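Home | Projects | Reports | Partners | Contact
Search this site Search Go

Pruvthorpe Student Robotics Club
Second progress report to the Renaud Fund
June 21, 2026

This report covers the work of the club from November until now. The first report described how we bought the equipment and prepared the room. In this one we explain what the students have done with the two arms, what the money was used for, and which parts of the plan are behind.

1. Work of the students

The project is called Stodus. Its aim is that school students programme two arms to work together on small objects: hold, turn, pass from one side to the other. In the application we promised that every group would first learn to move one arm safely and only after that use both. We kept to this order, although the older group asked several times to go faster.

The exercises with one arm were finished in winter. Since then the students have recorded 644 attempts with both arms. Of these, 280 were kept for training the control programme. The others were removed by the students themselves, mostly for the reason that the object was dropped or that one arm began too early. Sorting took more evenings than we planned, but I think it was useful. The students now write a short note for each attempt, and the quality of these notes is much better than in the beginning.

The passing task is the most difficult one. Both grippers must come close to each other without touching, and the object has to stay between them during the change. The students use the wrist cameras to judge the last part of the movement. At first they looked only at the arms and the results were poor.
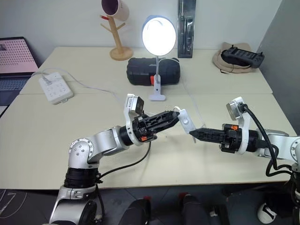
Stodus work table: both arms at a small white object during work on the passing task.

The small objects give more trouble than the large ones. When an object is only a little wider than the fingers, a small error in the angle is enough to make it turn. One group proposed to slow down the second arm in the last part of the path, and this is now part of our standard programme. Another group is preparing a page of instructions for new members, with drawings.

2. Use of the grant

The grant for this period was 2,000. From this sum, 280 went to replacement cables and finger parts, and 255 to the fee for the Edetti student competition. The rest is reserved for the second training computer, which is ordered but not yet paid. All bills are kept with the club and can be sent on request.

3. What is late

Two points are behind the plan. The written lessons for other schools should have been ready by now, and only the first half exists. Also, the students have not yet made a task with soft objects such as cloth. We tried it shortly and decided to wait – the passing task should be stable first.

4. Next period

In the next months we will finish the lessons, repeat the passing task with objects of different shape, and prepare our entry for Edetti, which takes place in November. We would like to ask the fund for permission to move the open afternoon for parents to the same month, so that the competition entry can be shown there. Please let us know if this change needs a separate form.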